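Print
E-mail

# Badeck Well Readings

Water level readings from 40 private wells in the Badeck valley. Last updated 8/24/19.

## Files

- `levels.csv`: 900 rows, one per reading
- `wells.csv`: well ID, depth, year drilled

Depths are in feet below the top of the casing. A blank means the owner was away. Well 304 was capped in July and has no readings after that.

## Known problems

Dace Grigaitė found 5 rows with swapped dates. They are marked `D` in the flag column.

## Lab bench

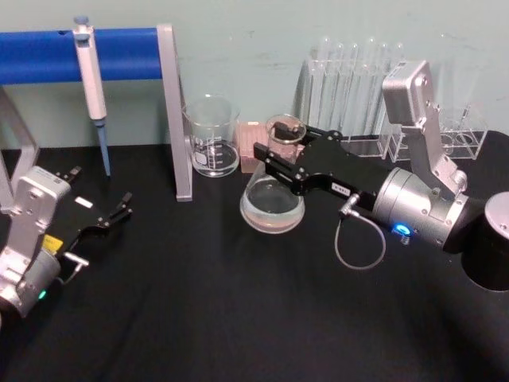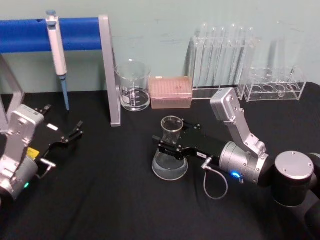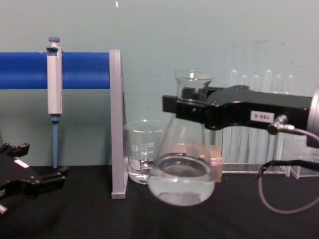 Water chemistry is kept in a separate set called Grutau. Join the two on well ID. Send corrections to Eetu Laitinen with the row number.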